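Washing Up by Hand in the Shared Kitchens

Residents' Handbook, Kitchens and Laundries

The following guidance applies to all shared kitchens in Lill House and Vasis House. It replaces the sheet formerly posted beside the kettles. Residents are asked to read it before using the sinks for the first time and to keep a copy in their welcome folder.

Before you begin

Scrape all food scraps into the green organics caddy. Tea leaves, coffee grounds and rice are to go in the caddy as well, and must not be rinsed down the drain. Wipe greasy pans with a used serviette or a piece of paper towel before they are brought to the sink. Cooking oil should be left to cool, poured into a jar with a lid and placed in the garbage.

Remove rings and roll sleeves above the elbow. Rubber gloves are recommended for anyone with sensitive skin. Each resident supplies their own pair and stores it in their own cupboard.

Order of washing

Fill the larger bowl to no more than half its depth with hot water and add one short squeeze of detergent. Wash in the following order, changing the water when it turns cloudy or the suds have gone:

Glasses and mugs
Cutlery
Side plates, dinner plates and bowls
Serving dishes and storage containers
Pots, pans and baking trays

Sharp knives are washed singly and are never left lying under suds. Wooden boards and spoons should be washed quickly, rinsed and stood on edge to dry. They are not to be soaked. Cast iron is wiped out, dried on the element over a low heat and lightly oiled.

Burnt pans may be soaked on the counter, with a little detergent and warm water, for up to 40 minutes. Pans left beyond that time will be moved to the shelf beside the fridge.

Rinsing and draining

Rinse each item under the tap over the smaller bowl. Detergent left on a plate dries to a dull film and can affect the taste of food. Hold plates upright while rinsing so that the water runs off both faces, and give the rim a final turn under the stream.

Where a roll-up rack is provided, unroll it fully across the smaller bowl before placing anything on it. Plates should be set down gently and spaced so that air can pass between them. Heavy pots are to be dried by hand and put away directly. When the rack is not required, rinse it, shake off the water and roll it up.

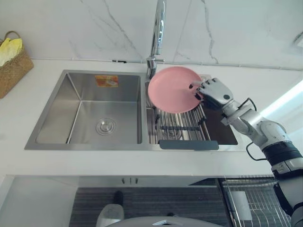 Colour and finish also deserve some attention. Bright or patterned plates keep their surface longer when washed with a soft cloth, and scouring pads should be kept for bare metal cookware. The same applies to the sinks. Stainless steel is to be cleaned with a damp cloth and a small amount of baking soda, working along the direction of the brushing. Bleach and steel wool are not permitted.

Stone and light-coloured surfaces stain readily. Wipe up tea, turmeric, beet juice and red wine at once, and do not use vinegar or lemon-based sprays on marble.

Leaving the sink

Empty both bowls, clear the drains of scraps and wipe down the tap, lever and counter. Wring out the sponge and return it to its holder. Sponges are replaced on the first of each month, and dishcloths go into the hot wash every 7 days. Tea towels should be hung singly so that they dry through.

The kitchens close for cleaning at 10 p.m. Dishes remaining on the rack at that hour will be placed in the lost dishes bin in the Lana Room and held until the end of the month.

Slow drains, dripping taps and damaged racks should be reported to Chae-won Choo, Residence Services, Room 57, or noted in the repairs book.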